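Taping out a worktable (and getting the tape off again)

Posted Wednesday, April 18, 2018 in Bench and Kitchen

I've become a bit of a bore about blue masking tape. It started when we moved to the house in Rinville and I inherited a great long table with no drawers, no edges and no manners. Everything migrated. The glue ended up in the flour, the scissors ended up under the newspaper, and whatever I was halfway through got shoved along to make room for lunch. I tried trays, I tried boxes, I tried shouting. Then one wet afternoon I put down a few lines of tape, just to see, and I've never gone back!

The idea is simple enough. You divide the top into areas with tape and each area gets a job. Mine are cutting, sticking, drying and "food only, I mean it". You can label them if you like, but I found that after a week or so everyone knew.

Which tape? The blue painter's sort, every time. Ordinary cream masking tape goes brittle and leaves a gummy line behind, and parcel tape will take the finish with it. I buy mine at Moulin, the hardware shop by the bridge, usually two rolls at a go because I always run out halfway down the second side. Low tack if the table is painted or varnished, normal tack for anything rougher.

Wipe the surface first, with a barely damp cloth and a drop of washing-up liquid, then dry it properly. Crumbs and dust are what make tape lift. If your table is one you're fond of, or it's already ruined (mine is both), cover it before you start. I open out a big cardboard box and lay it flat, brown side up, and tape straight on to that. When it gets disgusting the whole lot goes in the recycling and I do it again. A plain smooth top can be taped directly, and it does look smarter.

Now the laying. Start with one long line down the length, then put your cross lines over it. Stick down one end, walk the roll out to the other end with the tape held just off the table, pull it gently and lower it all in one go. If you press as you travel you get wobbles. If you pull too hard it stretches, and then by morning it's crept back and the end has curled up. My lines are never dead straight and I've stopped minding. A slight slope does no harm on a table for sorting buttons! If you do need proper squares (quilters, I'm looking at you), measure in from the edge at both ends and make a pencil tick. Mine are 40 cm on the long side and 37 the other way, and the only logic to that is the size of my cutting mat.
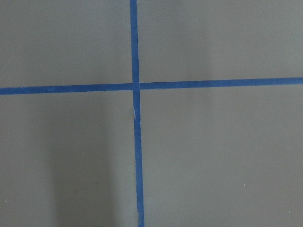
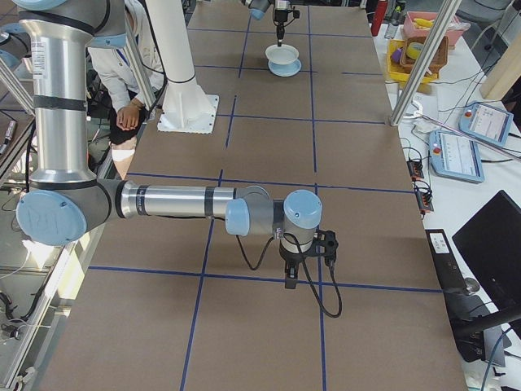
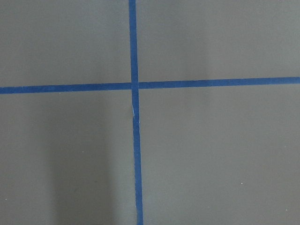 Tried this on the table in our hall at Jinddale and the crossings drove me mad, writes Pulenitz Pat. Every time I swept crumbs off with the side of my hand they caught on the top layer, and by the end of the month each one had a grubby little collar. I now stop the second strip just short of the first, leave a tiny gap and carry on the other side. It takes longer but it wipes clean, and when one bit gets tatty I can peel up that bit by itself.

I like that very much, and I've done it on the food end, where the wiping happens. On the messy end I still run one straight over the other because I'm lazy. If you do the same, rub the crossing down hard with the back of a spoon, working from the middle outwards, so the step is pressed in. Wrinkles want dealing with straight away. Lift the tape back to just past the crease, let it relax for a second and lay it again. Once it's been leaned on for a few days you won't shift it, and you're better off cutting out that piece with a craft knife (lightly, please, mind the table) and patching.

A few odds and ends while I'm at it.

Keep a side table if you possibly can. Once the big top is marked out you'll be very reluctant to dump shopping on it, and the shopping has to go somewhere. A couple of plastic trays or bins will stop that one turning into the new muddle.

Fold the last bit of tape on the roll under itself before you put it away. You'll thank yourself in November with cold fingers.

Don't leave tape on bare wood in a sunny window. I change mine every 2 weeks in summer. To take it up, pull it back low over itself, slowly, nearly flat to the table. Pulling straight up is how you lose varnish. If it's stubborn, warm it with a hairdryer for a few seconds and try again, and any stickiness left behind comes off with a dab of cooking oil on kitchen roll, followed by soapy water.

I did six place settings this way for the children at Easter and had a lot less elbowing than usual. The jam still got everywhere.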